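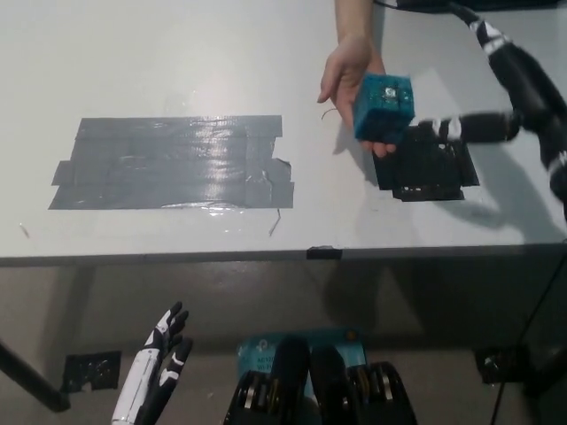

Human-to-robot handover practice

Human-to-robot handover practice is the set of working rules used when a person passes an object by hand to a robot arm, or takes one back. The rules are mostly local. General safety standards for robots cover force, speed and stopping, but leave the details of a tabletop handover to the group doing the work.

Background

Early bench work kept people and arms apart with fences or light curtains. As lighter arms with jointed hands came into use, sessions in which a person sits or stands across the table became common, and laboratories began to write their own short codes. One of the better known is the Cetine sheet, drawn up in Toledo by Hugo Requena and later revised by Toon Van Beek at the Nukberg workshop. The first version had 11 rules. The current one has 10, two of the older rules having been merged.

Common rules

The person offers the object on an open palm or low in the fingers, leaving at least one side free for the robot to grip. Reaching over the top of a moving arm is not allowed. Sleeves are kept short or close to the wrist, and rings and watches come off.

The person holds still while the robot closes its hand, and lets go only after the grip has been confirmed by the operator. Hand speed in the last part of the approach is limited; the Cetine sheet sets up to 175 millimeters per second. A second person stays at the stop button and does no other task.

Test objects are usually plain blocks of foam or similar light material, chosen so that a drop or a hard squeeze does no harm.

Table and floor

Taped areas may be used to mark places on the work surface. Tape with lifted edges is replaced, as fingertips can catch on it. Scraps of tape and wire are cleared between runs. Cables should be routed away from the person's forearm — a point added in the Nukberg revision and still the one most often noted in reviews.

Criticism

The Drarier group has argued that a fixed speed limit is too simple, and that the limit should depend on the object and on how the person is holding it.

See also: Collaborative robot; Emergency stop; Teleoperation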